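Towels and Linen at the Mistlow House – Gallery
By Wilson Guzmán
24 May 2021

Welcome to the gallery of our linen room. In March we started to sort all the textiles of the house, and many guests asked me to show how we do it. We have 497 pieces on the list now, and 294 of them are towels. The others are sheets, pillow cases and table cloths.

I learned folding from my aunt, who worked 16 years in a hotel laundry. She had one rule: look for the hem first. When you hold a towel by the hem, the fabric hangs straight and you can find the middle easily. When you hold it by the loops, it pulls to one side and the fold is never nice.

We wash the terry towels at low heat and we do not use softener – it makes the loops flat and they drink less water. Colored towels go separate from white ones, also when they are old. For the shelves we fold in thirds, with the hem inside. For the bathroom rail we fold only once, along the length.

The next pictures will be the sheets from the Omudero rooms, when the ironing is finished. If you have a question about washing, please write to me at the front desk.

Pink terry towel, hanging with a deep fold along its length. The hem band is smoother than the pile.

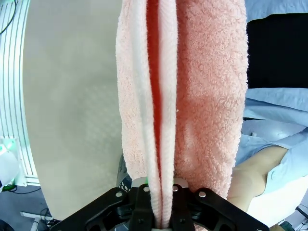
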